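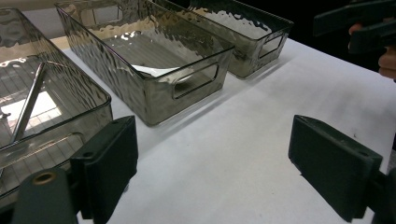 ## Running a robot kit at the kitchen table

Tips collected from parents whose children are learning to build and program small robots at home. Last updated 26 November 2022.

**Before you start**

- Read the parts list with your child and lay the pieces out in the order the booklet uses them.
- Charge the battery pack the night before. A flat pack ends more sessions than a hard build does.
- Put a tea towel under the work. Small screws stop where they fall and don't roll off on to the floor.
- Keep magnets away from bank cards and phones.

**While building**

Let the child hold the screwdriver. If a screw won't go in straight, back it out and start again – forcing it strips the plastic, and most kits come with only two spares.

Don't tighten the wheels fully until the motors have been tested. On the Nerotach kit the left and right motors look the same but turn in opposite directions, so check with a short run first.

Label the wires with masking tape and a pencil. Kwabena Bonsu writes the port number at both ends, and his daughter can now rewire hers without the booklet.

**Writing the program**

Ask for the steps out loud before anyone touches the tablet. "Go forward, stop, turn" is plenty for a first try. Change one thing at a time and write down what changed. A cheap exercise book will do.

If the robot pulls to one side, look for hair round the axle before you blame the code.

**Storage**

A half-built robot keeps best in a shallow box with a lid. Take the batteries out if it won't be used for a fortnight. Photograph the wiring before you take anything apart.

For children under 6, keep button cells locked away, including new ones still in the packet.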